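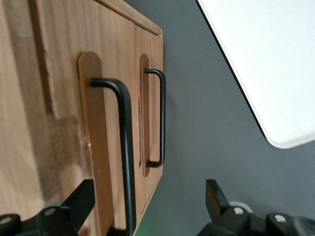 The Return of the Plain Pull

26/04/2021

Cabinet hardware receives little attention until it fails. A loose knob is tightened, painted over and forgotten, and many households replace the doors before they consider the handles. The spring issue of Merkus examines the simple black bar pull, which has returned to kitchens across the country.

Its appeal is largely practical. A bar that stands well clear of the wood can be grasped with a full hand, and a matte finish suits oak as readily as paint. The Kincaid workshop, which restores household cabinets, fitted 2,771 pulls last year. Of these, 351 were set on separate wooden backplates, a traditional method of protecting the door from fingernails and rings.
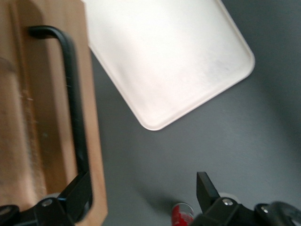 Black finishes do show fine scratches with use. The workshop advises owners to wipe the metal with a soft cloth and to avoid abrasive powders. Screws should be checked every November, when heated rooms begin to dry the wood.

Readers planning a replacement should measure the distance between screw holes before ordering. Old holes may be filled and drilled again, although the repair often remains visible on pale wood.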